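Notebook, Sternus kitchen cell, Prasemlow bench
Dec 17, 2019
Subject: left arm protective stops near the basket, and the cable on the right arm

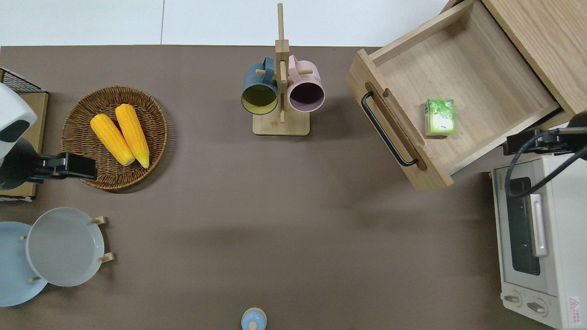 Table layout, head camera. Left gripper at the basket rim, right arm above the oven.

Left arm dropped out with a protective stop during the corn pick, at the point where the gripper comes in low over the basket. Same fault code each time: torque residual over limit, joint 6. The right arm holds position when this happens, as it should. The task runner does not. It kept sending targets to the left arm until the queue reached its 300-entry cap, then timed out. That second part is the one I care about more.

No damage to arm, basket or table. Corn stayed in the basket. No one was inside the marked line.

What the log shows

Logging is at 1000 Hz on the joint side. Residual on joint 6 is flat through the reach, then climbs once the lower finger is level with the rim. It looks like contact, and a slow one, with the finger riding on the weave and the arm trying to finish the commanded pose. The controller is right to stop. First thought was a bad torque sensor, so I ran the joint through its range with the table cleared on that side. Residual stayed near zero over the whole sweep. Sensor is fine.

Checked the planning scene next. The basket is in there as a plain cylinder, and the cylinder is smaller than the basket. Whoever entered it seems to have used the inside diameter. The planner therefore has the finger passing clear of a rim that it hits in practice. The height is also low. Both values go back to the July setup, when a different basket was on the bench.

Changed the cylinder to the outer diameter plus margin and set the height from the top of the rim. Replanned the same pick. New path comes in higher and drops straight down over the corn. It takes longer. Ran it at reduced speed with a hand on the stop button, no fault. Full speed not tried yet.

The queue problem

After a protective stop the driver sets its state flag correctly. The task runner only reads that flag at the start of a step, so a stop in the middle of a step goes unseen until the timeout at 2000 ms. Targets pile up in the meantime. If the stop were cleared from the pendant inside that window, the arm would take the first old target in the queue and move to it. I have not seen it happen and do not want to test it on hardware. Reproduced in simulation: stop, clear, and the arm jumps to the stale target at full commanded speed. Logging this as a safety matter, separate from the contact fault.

Temporary measure, in place now: the driver flushes the queue on any stop and refuses new targets until the runner reconnects. Crude, but it fails on the safe side. In simulation the arm stays put after the clear. The proper fix belongs in the Siliņa runner, which should subscribe to the state flag and abort the step.

Right arm cable

Noticed while going over the rest of the cell. The black cable on the right arm hangs in a loop across the top of the toaster oven. Too much slack. With the wrist turned toward the oven door there is a chance of the loop catching on the handle, and the oven must not be powered with a cable lying over it. Oven unplugged at the wall and tagged. Cable needs another clip further up the arm and a check that there is still enough length for the drawer reach. Do the drawer reach first, as it sets the minimum slack.

Also, the drawer is modeled as closed in the planning scene. It was open during the runs. The left arm does not go there, but the right arm does. Needs a real state input or a fixed rule that the drawer is closed before start.

Not explained

One of the stops came slightly earlier than the others, before the finger should have reached the rim even with the true basket size. The basket may have shifted between runs. Its position is not checked at start and there is nothing holding it on the table. Have put tape marks down after the last run. If the early stop comes back with the basket on its marks, look at the tool offset.

Open

Full speed run of new pick path, basket on marks.
Remeasure the mug tree and plate stand before trusting their models. They came from the same July file.
Clip right arm cable, repeat drawer reach, then remove tag from oven.
Send the runner issue to Jultilbridge with the simulation log attached.
No pendant clear on the left arm without restarting the runner first. Note taped to the pendant.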